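Tuvix Plate Reader — Setup Guide
Section 4: First antibody run

Read this before you open the kit. Takes 20 min if the reader is already on.

Before you start

1. Switch on at the back, then the front key. Wait for the green light.
2. Log in. Pick "Serology" from the list, not "General".
3. Check the firmware. Must be 2,502 or later. Older builds don't save the blank.
4. Take the plate and the buffers out of the fridge. Leave them on the bench till they reach room temp.

NOTE: Kits from the Tidberg lot have a blue seal. Same steps, different standards sheet. Use the sheet in the box.

Loading

5. Spin the samples down. Serum or saliva, both fine. Saliva needs the longer spin — see Section 7.
6. Dilute serum 1 to 1,000 for IgG. For IgA in saliva start at 1 to 20.
7. Standards in columns 1 and 2. Blank in A12. Always A12, the software wont look anywhere else.
8. Cover the plate. Incubate per the kit sheet.

CAUTION: Stop solution is acid. Gloves and eye protection. If it gets on skin, rinse right away with plenty of water.

Washing

9. Prime the washer twice. Once is not enough after a weekend off.
10. Three washes, then tap the plate dry on paper towel. Tap, don't wipe.
11. Bubbles? Pop them with a clean tip. New tip for every well.

Reading

12. Add substrate, wait, add stop. Read within the time on the kit sheet.
13. Slide the plate in with A1 at the back left. Door closes by itself. Dont push it.
14. Press Read. If the signal comes back over 3,000 in the blank, wash again and repeat. 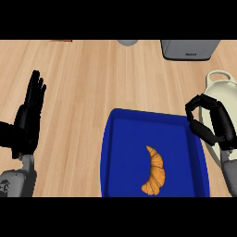

Placing the reader comes down to a flat, steady bench away from the centrifuge. No sunlight on the door. Leave a hand's width free on both sides for air — fingers straight up and held together, like the black hand on the left, is the width we mean. Vents are on the sides, so don't stack tip boxes there. Level it with the front feet, then lock them.

15. Save the run under the plate number. Export to the Bittencourt folder if your site uses one.

NOTE: Calibration is due every September. The reader will nag you from the first of the month and you can still run plates while it does.

If the drawer sticks, power off, wait a minute, power on. Still stuck, call the Jastuvcombe service desk and have the serial number redy. It's on the label under the front lip.

Section revised January 22, 2022. Next: Section 5, Curve fitting.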